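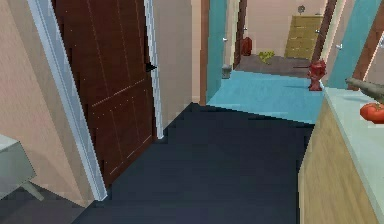

Figure 4.1. Simulated household, counter approach. The gripper is above the tomato; a door stands open at left.

Unit 4. Collecting Demonstrations in Simulation
Course staff: Panagiotis Todorova (lectures), Costel Nikolovski (laboratory)

4.1 Purpose of the unit

Students will record demonstrations for a pick-and-place policy and prepare them for training. The unit assumes that the Ritham simulator is installed and that the controller exercise from Unit 3 has been submitted.

4.2 What counts as a demonstration

A demonstration is one complete attempt at one instruction, stored with its observations, actions, and final state. The recording begins when the instruction is issued and ends when the operator presses Stop. Pauses are kept. An attempt in which the object is dropped is also kept, and is labeled "failed" by the operator before the next attempt begins.

4.3 Variation between episodes

A policy trained on a single starting pose tends to memorize the path. In Figure 4.1 the tomato lies on a pale green countertop with a room visible beyond the corridor. For the laboratory, the following are drawn again at the start of every episode:

Object position on the counter
Starting pose of the arm
Wall and floor colors
Door angle

The layout of the rooms is held fixed within a batch. There are 17 layouts in the course set. Two of them are reserved for testing and must not appear in any training file.

4.4 The course data set

The Jollstead set holds 3,229 recorded attempts. After screening, 2,199 remain for training. Attempts were removed for missing frames, wrong labels, or an instruction that did not match the object handled. An episode is stopped automatically at 600 time steps.

4.5 Partial views

Target objects are often only partly inside the camera view during the approach, as the tomato is in Figure 4.1. Such frames are not to be deleted. The policy will meet the same views when it runs, and removing them leaves a gap just before the grasp.

4.6 Laboratory submission

Each pair submits its recordings, the label file, and one page describing how the starting poses were drawn. Questions about the file format should be directed to Costel Nikolovski.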